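Grarnden Endurance and Nutrition Board
Sub-forum: Fuelling and hydration
Topic: Salt before evening training, does it do anything?

millrace_k
I train at Flodthorpe, evening sessions, and have been adding salt to the bottle before each one. Two months in I can't tell whether it does anything. Kit question at the end as well, pictures first.

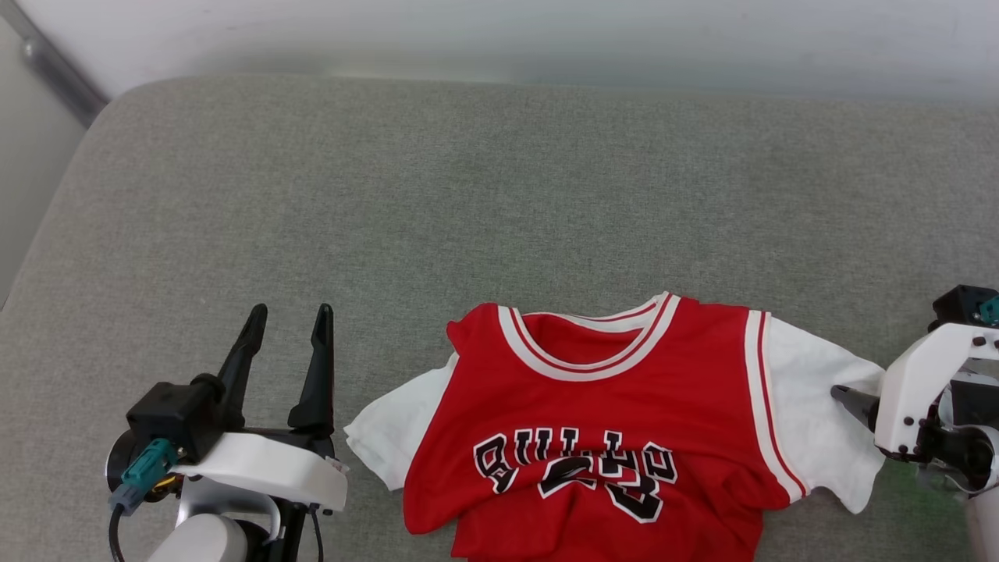
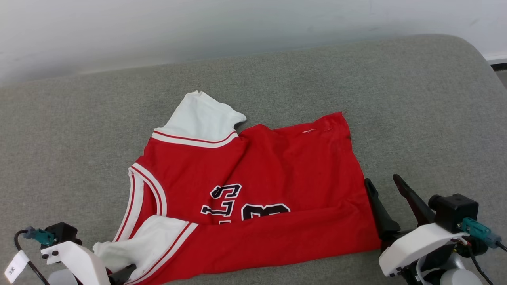 Red jersey on the grey surface, both pictures.

The bottle is 750 ml with a level quarter teaspoon of table salt and a splash of squash, drunk over the hour before. Sessions are 90 minutes indoors. No cramp before I started, no cramp now. Is there any reason to carry on? Kit question: does anyone wear a cotton T-shirt under a sleeveless top, or does it just hold sweat?

oatcake16
Weigh yourself before and after, minimal clothing, towelled off, and add back whatever you drank during the session. If you are losing under a litre an hour indoors, normal meals will cover the sodium. I did this for 16 sessions and stopped bothering with salt.

Dewulf
Disagree with the last line. Sweat rate and sweat sodium are separate things. Two people can lose the same volume and one of them loses more than twice the salt. The scales only give you the first number.

oatcake16
Agreed on the chemistry. My point is that at 90 minutes it rarely matters. Dinner replaces it.

Dewulf
If there is a dinner. Plenty of people on here eat at noon, train at seven and have toast at ten. That is a long gap with very little going in.

millrace_k
That is more or less me. Lunch at half twelve, banana at five.

pearl_barley
Then I would look at the food before the salt. Try around 30 g of carbohydrate an hour before you start and leave the bottle as plain squash for a fortnight. Change one thing at a time or you learn nothing. On the T-shirt: cotton holds it, yes. I take a spare.

caltness_rower
I'm 43 and on blood pressure tablets, and was told by the practice nurse not to add salt for exercise at all. Worth checking if that applies to anyone reading. The club sheet at Caltness still tells everybody to salt their bottles, with no mention of it.

Dewulf
Fair. I should have said that first.

millrace_k
No tablets here. Weighed tonight: 0.9 kg down with 400 ml drunk, so 1.3 litres over the 90 minutes.

oatcake16
Under a litre an hour, then. I'd drop the salt.

Dewulf
I'd keep it on the toast days. Did you weigh in dry kit?

millrace_k
Shorts only, both times. Starting pearl_barley's fortnight tomorrow, plain squash and two slices of malt loaf at six.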